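Folding on the bed – notes for the March evening talk
Dong-geon Cho

Slide 1. Welcome

Wait for people to find chairs, it always takes longer than I expect. Thank Kyung-hwa Yoo for the invitation and for the tea. Mention that this is the same talk I gave to the parents' group last year, with the dull middle part taken out (pause here, somebody usually laughs).

Slide 2. Why the bed

Ask who folds on the sofa, who folds standing up, who doesn't fold at all and lives out of the basket. I did the last one for most of my twenties, so be kind about it! My own case for the bed is simple. It is the biggest flat thing most of us own, and you can't go to sleep until the clothes are off it.

Slide 3. The survey

We sent the questions out through the Tranden newsletter and 178 people wrote back, many of them at great length, bless them. The answer that surprised me most was the time. On average they gave 20 minutes to a load, and 13 people said they enjoyed it. Read out the one from the lady who folds to the radio, if there's time.

Slide 4. A firm surface

Talk slowly here. A soft comforter swallows a T-shirt – you smooth one sleeve and the other slides into the dip. Pull the comforter right off or fold on top of something flatter. My mother kept a summer mat on her bed and did all our school clothes there, and I can still hear the little clicking noise it made when she leaned on it.

Slides 5 to 8. Let these run, don't talk over them.

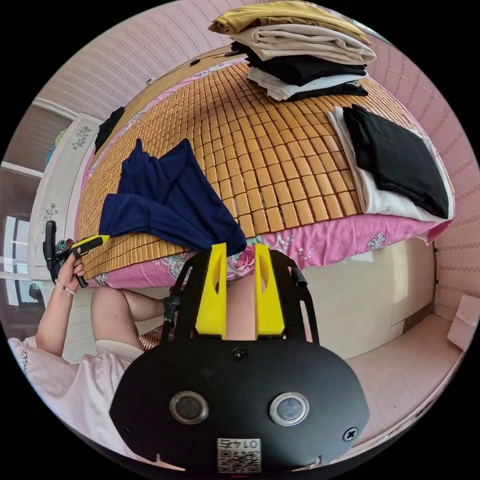
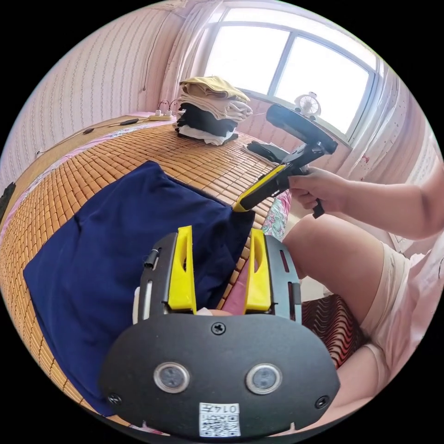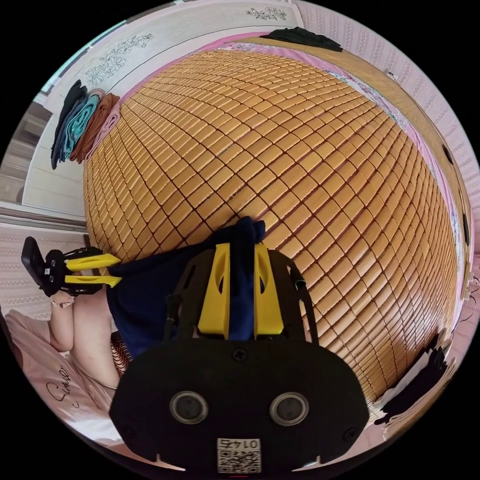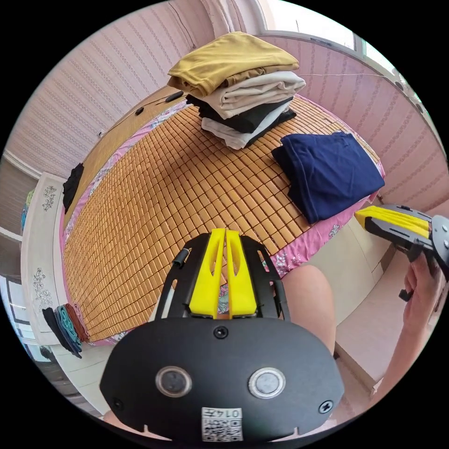

Slide 9. Stacks, and what goes in them

Now for the part people write to me about afterward, the order of the stack. I like to build by drawer, so that one stack goes to one place and I make one trip, and if I'm tired the whole lot can sit on a chair until morning without anybody getting cross. Color doesn't come into it. Go back to slide 8 for a moment: mustard yellow on top, then beige, black, and white at the bottom, with the navy piece folded on its own to the right. Say that a piece set apart like that is how I treat anything I plan to wear the next day. Then take questions, and remember to repeat them for the back row.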